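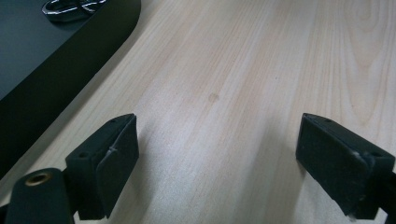
Helles Holz, ein kleiner Fleck, links etwas Dunkelgraues: Tischplatte am Freitag.

Seit Wochen diskutieren wir in der Kurve über den Trainer, dabei müssten wir mal über die Anstoßzeiten reden. Ich weiß schon, das Thema hängt vielen zum Hals raus. Mir auch! Aber seit der Staffelleiter angefangen hat, unsere Heimspiele auf den Freitagabend um halb sieben zu schieben, ist in Willems einfach nichts mehr, wie es war.

Kurz die Zahlen, weil Güven Yüksel sie mir letzte Woche in der Halbzeit unter die Nase gehalten hat (er macht bei uns den Einlass und führt Buch wie ein Finanzbeamter). Gegen Follwood, an einem Samstag um 15 Uhr, kamen 1.151 Leute. Gegen Clerow, Freitag, 18:30 Uhr, waren es 236. Ja, Follwood ist das Derby, und gegen Clerow hat es geregnet, das lasse ich alles gelten. Aber so viel Regen gibt es gar nicht.

Wer soll denn um halb sieben da sein? Ich arbeite bis fünf, dann stehe ich 40 Minuten auf der Landstraße, und wenn hinter Zanar die Schranke zu ist, höre ich den Anpfiff im Auto. Meine Schwester hat zwei Jungs in der D-Jugend, die freitags selber Training haben, und zwar genau auf dem Platz nebenan. Die hören den Torjubel und laufen Hütchen. Das muss man sich mal vorstellen – der eigene Nachwuchs trainiert, während die Erste spielt, und kann nicht zugucken.

Das Argument vom Verband kenne ich auswendig: Freitags gebe es keine Konkurrenz durch die Bundesliga am Nachmittag, Flutlicht mache Stimmung, die jungen Leute wollten das so. Welche jungen Leute? Bei uns standen gegen Clerow hinter dem Tor fünf Mann und eine Trommel, und die Trommel gehört einem Vater von drei Kindern. Stimmung war das schon irgendwie, aber eher die von einer Bushaltestelle. Und freitags läuft auch Bundesliga, zwei Stunden später, mit Couch und Heizung.

Was mich richtig ärgert, ist die Auswärtsseite. Die Clerower sind mit einem halb leeren Bus gekommen, waren nach der Pause durchgefroren und sind mit dem Schlusspfiff wieder weg. Früher saßen die nach dem Spiel noch bei uns im Vereinsheim, da wurde gestritten, ob das nun Abseits war, und am Ende hat einer von denen die letzte Runde bezahlt. Von diesen Runden lebt so ein Verein, jedenfalls in unserer Liga. Fernsehgeld gibt es hier keins.

Ich will ja gar nicht, dass nie wieder freitags gespielt wird. Einmal im Herbst unter Flutlicht, gern gegen Zanar, das kann richtig schön sein, da nehme ich mir auch den Nachmittag frei! Aber dann bitte mit Ansage vor der Saison und mit Zustimmung beider Vereine. Im Moment erfahren wir es zehn Tage vorher aus dem Internet, und wer eine Dauerkarte hat, guckt in die Röhre.

Das nächste Heimspiel ist übrigens wieder verlegt. Ich habe meinen Chef schon gefragt, ob ich um vier gehen kann. Er überlegt noch.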